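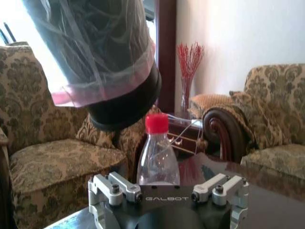 Progress on the Promwood lounge since March has been good, and I'm happy to say the room finally feels like somewhere a person would want to sit down. The furniture is in! We went back and forth for ages on the seating, and I know a couple of you were rooting for something plain and wipeable, but the patterned upholstery won in the end. The armchair has that scrolling floral design in dark olive-brown on a beige-gold background, with a high rounded back, and next to the dark wood it looks like a proper front room (my grandmother would have approved). There's still stuff standing about, like the clear plastic bottle with the red cap, and I'd call the place lived-in already.

Now for the money, which I know you want. Your grant for this stage was 1,043 dollars and I have 600 of it left. The rest went on the chairs, the delivery van and a bit of repair work. Juhász did the repairs and was very fair with us - they fixed a wobbly leg on one piece while they were there and didn't add it to the bill. I have the receipts in a folder and will scan them over the weekend. The van cost more than I budgeted because the first delivery slot fell through and the only other one was a morning slot at the higher rate. I should have booked earlier, lesson learned.

Sessions are up and running. We open the lounge five afternoons a week now, up from two when I last wrote, and the Duder reading group has moved in for good. They used to meet in the corridor by the office on stacking chairs, so you can imagine how that went over! They like the armchairs so much that people have started turning up early to get one. I've also had a request from the knitters, who want an evening, and I'm trying to work out who could lock up.

A few things are behind. The curtains from Prurden haven't come. I ordered them in good time and I've called twice, and both times I was told they were on their way, so I'm going to ask for a firm date in writing. Until then the afternoon sun comes right in and I worry about the fabric fading. The other thing is lighting. The ceiling light is fine for walking around but hopeless for reading, and I'd like to spend part of what's left on two floor lamps. I think that fits under "furnishings" in the agreement, but please tell me if you see it differently and I'll hold off.

Coming up next:

Floor lamps, once I hear from you
Curtains hung as soon as they get here
A rug (maybe - the reading group is split on it)
A short comments sheet for visitors, seven questions at most

If any of you are passing, do come by and try a chair. Afternoons are best, and I can usually find coffee. I'll write again when the curtains are up and the lamps are sorted out, and I'll send the full accounts with that report so you have everything in one place.

Sent 7/12/19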